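Why Does a Microwave Heat Food but Not the Plate?

By Graça Louro
Fri 10 July

Put a bowl of soup in a microwave oven and press start. A couple of minutes later the soup is steaming. The air inside the oven is hardly warm at all. A regular oven doesn't work like this. It heats the air first, and the hot air slowly heats the food.

So where does the heat in the soup come from?

What is a microwave?

The word "microwave" is the name of a kind of wave. People use it for the oven too, but the oven is really a microwave oven.

Microwaves belong to the same family as light and radio waves. You can't see them or hear them. They travel as fast as light. The waves in a kitchen oven are a little more than 12 centimeters long, which is close to the length of a new crayon and a half.

Inside the oven is a part called a magnetron. It uses electricity to make the waves. They go down a short metal tunnel and into the cooking space, where they bounce off the metal walls and pass through the food again and again.

Tiny pieces that turn

Everything is made of very small pieces called molecules. Water molecules have one end that is slightly positive and one end that is slightly negative, a bit like the two ends of a magnet.

When a microwave goes by, it pulls on those ends. The molecule tries to turn and line up with the wave. But the wave keeps switching direction – billions of times every second – so the molecule keeps turning back and forth. It bumps into the molecules next to it, and they start moving faster too.

Fast-moving molecules are what we feel as heat. Rub your hands together quickly and you will feel something similar.

Almost all food has water in it. Soup has a lot. Even bread, which feels dry, has plenty. Fats and sugars can take in microwaves as well, so the jelly in a doughnut may get much hotter than the dough around it.

Knobs, buttons and power

Some microwave ovens have buttons and a screen. Others have knobs that you turn. Often one knob sets the time and another sets the power. 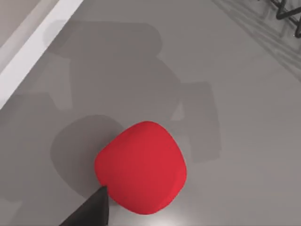
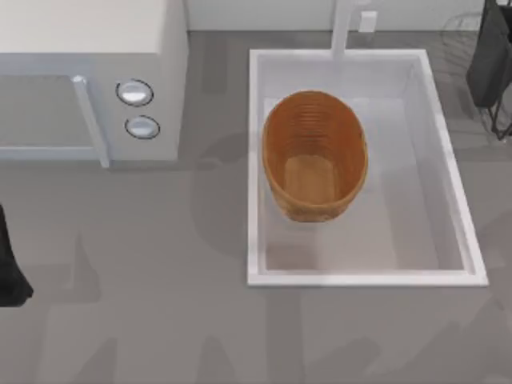 In many ovens, choosing half power doesn't make the waves weaker. The oven just turns them on and off. If you listen to one of these ovens on a low setting, you may hear the hum get louder and then softer as this happens. The pauses give the heat time to spread, and that is useful for thawing frozen food.

Why the middle stays cold

Some people say a microwave oven cooks from the inside out. This is not true. The waves go only a few centimeters into most food, and they get weaker on the way in. The middle of a thick piece of lasagna has to wait for heat to move in from the parts around it.

The waves also make hot spots and cold spots as they bounce around. That is why many ovens have a plate that spins. It's also why the package says to stir the food and let it stand.

And what about the plate?

Glass and most china let microwaves pass through without taking in much energy. The plate gets warm mostly because hot food is sitting on it. Some plates do heat up by themselves, so an adult should check for a label that says the dish is safe for microwave ovens.

Metal is different. Microwaves push electricity around in it, and thin edges or points can make sparks. Foil and forks should stay out unless the oven's instructions say otherwise.

Try it: where are the hot spots?

You need an adult, a flat microwave-safe dish and some mini marshmallows.

Ask the adult to take out the turning plate and the part under it that spins. If they don't come out, or the instruction book says not to run the oven without them, skip this one. Cover the dish with one layer of marshmallows and heat it for a few seconds at a time. Stop as soon as some start to puff up.

Look at where they melted first. Those are the hot spots. Let the dish cool before anybody touches it, because melted sugar can burn skin.

Words to know

Magnetron: the part of the oven that makes microwaves.

Molecule: a very small piece of a substance, made of atoms joined together.

Thaw: to change from frozen to not frozen.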